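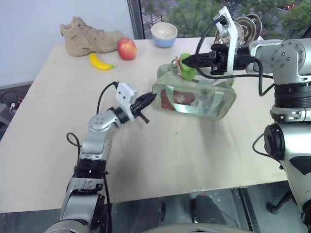

Besuch der Gesamtschule Jendosberg, Projekttag »Soziales Lernen«, März

Anlass des Besuchs war die Frage, ob sich das Jendosberger Modell des Dienstlernens auf unsere Schule übertragen lässt. Teilgenommen haben Gerd Kramer für die Fachschaft Gesellschaftslehre und ich für die Jahrgangsleitung 9. Die Anreise erfolgte mit dem Regionalzug, Ankunft 8:40 Uhr, Fußweg vom Bahnhof zwölf Minuten. Der Haupteingang war wegen Pflasterarbeiten gesperrt, der Zugang führte über den Hof der Sporthalle.

## Rahmendaten

Die Schule hat 891 Schülerinnen und Schüler. Das Dienstlernen ist dort seit vier Jahren fester Bestandteil des neunten Jahrgangs und mit zwei Wochenstunden im Stundenplan verankert. Eine Stunde liegt in Gesellschaftslehre, die andere ist dem Wahlpflichtbereich entnommen. Im laufenden Schuljahr sind 1.478 Einsatzstunden dokumentiert, Stand Ende Februar. Nicht mitgezählt werden Fahrtzeiten und die Vorbereitung im Unterricht.

Pro Person sind im Schuljahr mindestens zehn Stunden bei einer Einrichtung abzuleisten. Wer darunter bleibt, erhält auf dem Zeugnis keinen entsprechenden Vermerk, eine Note wird in keinem Fall vergeben. Die Koordination liegt bei Dexter Park, Lehrer für Englisch und Politik, der dafür zwei Entlastungsstunden erhält. Nach seiner Auskunft reicht das von September bis November nicht aus und danach gut.

## Ablauf am Vormittag

Nach einer kurzen Begrüßung im Lehrerzimmer wurden wir in den ersten Block mitgenommen. Drei Gruppen arbeiteten parallel.

Die erste Gruppe bereitete einen Einsatz in der Essensausgabe Ornico vor. Ornico versorgt an vier Nachmittagen in der Woche Haushalte aus dem Stadtgebiet und nimmt jeweils sechs Jugendliche auf. Im Unterricht ging es um Hygienebelehrung, Schweigepflicht und den Umgang mit Wartezeiten. Die Belehrung wird von der Einrichtung gestellt und muss vor dem ersten Einsatz unterschrieben vorliegen — ohne Unterschrift der Eltern auch bei Sechzehnjährigen kein Zutritt zur Küche. Die Regelung geht über das rechtlich Notwendige hinaus, wird aber von beiden Seiten so gewünscht.

Die zweite Gruppe wertete Interviews aus, die im Wohnheim Shahbazi geführt worden waren. Die Fragebögen waren im Vorfeld mit der Heimleitung abgestimmt. Tonaufnahmen sind nicht gestattet, es wird zu zweit protokolliert und anschließend abgeglichen. Wir konnten zwei Protokolle derselben Befragung nebeneinander lesen. Die Abweichungen waren größer als erwartet, vor allem bei Zeitangaben. Die Lehrkraft nutzte das für eine Einheit zur Quellenkritik, die ich für den stärksten Teil des Vormittags halte.

Die dritte Gruppe plante eine Sammelaktion für haltbare Lebensmittel. Die Aufgaben waren auf einem Wandplan verteilt, die Zuständigkeit für den Transport war zum Zeitpunkt unseres Besuchs noch offen.
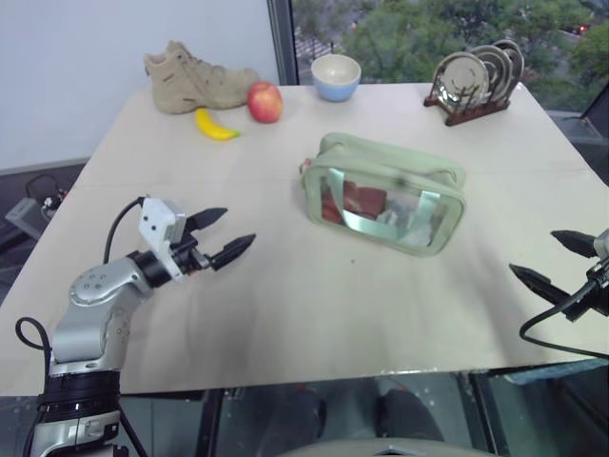 ## Gespräch mit der Koordination

Ab 11:15 Uhr standen 50 Minuten für Rückfragen zur Verfügung. Wesentliche Punkte:

- **Versicherung:** Die Einsätze gelten als schulische Veranstaltung, wenn sie im Kursbuch eingetragen sind. Freiwillige Zusatzeinsätze in den Ferien fallen nicht darunter.
- **Fahrtkosten:** Werden über den Förderverein abgerechnet, sofern kein Schülerticket vorhanden ist. Belege sind bis zum Monatsende einzureichen.
- **Aufsicht:** Bei Gruppen ab fünf Personen ist eine Lehrkraft vor Ort. Kleinere Gruppen werden von der Einrichtung betreut, die Schule ist telefonisch erreichbar.
- **Dokumentation:** Stundenzettel auf Papier, Übertragung in eine Tabelle durch die Klassenleitung. Ein digitales Verfahren wurde erprobt und nach einem Halbjahr eingestellt, weil die Einrichtungen es nicht bedienen wollten.
- **Abbrüche:** Im vergangenen Jahr neun Fälle. Sieben davon wurden in eine andere Einrichtung vermittelt.

Herr Kramer fragte nach der Wirkung auf den Fachunterricht. Eine systematische Auswertung gibt es nicht. Park verweist auf die Reflexionsberichte, die am Ende des Halbjahres abgegeben werden, zwei Seiten, handschriftlich oder getippt. Einsicht in anonymisierte Berichte wurde zugesagt, die Unterlagen stehen noch aus.

Kritisch angesprochen wurde die Verteilung der Plätze. Beliebte Einrichtungen sind nach wenigen Tagen belegt, und wer sich spät meldet, landet in der Regel bei der Kleiderkammer Skalamby am anderen Ende der Stadt. Die Fahrt dauert je Richtung 35 Minuten. Ein Losverfahren ist für das kommende Schuljahr vorgesehen. Die Schülervertretung hat dem zugestimmt, allerdings mit der Bedingung, dass Tauschen in den ersten beiden Wochen erlaubt bleibt.

## Einrichtung vor Ort

Am frühen Nachmittag waren wir bei Ornico. Die Jugendlichen sortierten Backwaren und füllten Regale, der Kontakt zu den Abholenden beschränkte sich auf die Ausgabe am zweiten Fenster. Die Einweisung vor Schichtbeginn dauerte sieben Minuten und war klar gegliedert. Zwei Schülerinnen berichteten, sie hätten anfangs Sorge gehabt, Bekannte aus der Schule zu treffen. Für solche Fälle gibt es die Absprache, dass ohne Begründung in den hinteren Bereich gewechselt werden darf.

## Einschätzung zur Übertragbarkeit

Die Verankerung im Stundenplan halte ich für machbar, sofern die Stunde aus dem Wahlpflichtbereich frei wird. Darüber entscheidet die Schulkonferenz. Schwieriger ist die Zahl der Einrichtungen: In erreichbarer Nähe haben wir bisher drei Zusagen, für einen vierzügigen Jahrgang ist das zu wenig. Gerd Kramer schlägt vor, mit zwei Klassen zu beginnen und die übrigen im Folgejahr aufzunehmen. Ich würde die Protokollarbeit in jedem Fall übernehmen, auch unabhängig vom Gesamtmodell, denn sie lässt sich ohne zusätzliche Stunden in Klasse 9 unterbringen.

Offen sind die Frage der Entlastungsstunden, die Übernahme der Fahrtkosten und der Wortlaut der Elterninformation. Eine Vorlage aus Jendosberg liegt vor und kann im Jahrgangsbüro eingesehen werden, roter Ordner, Fach 3.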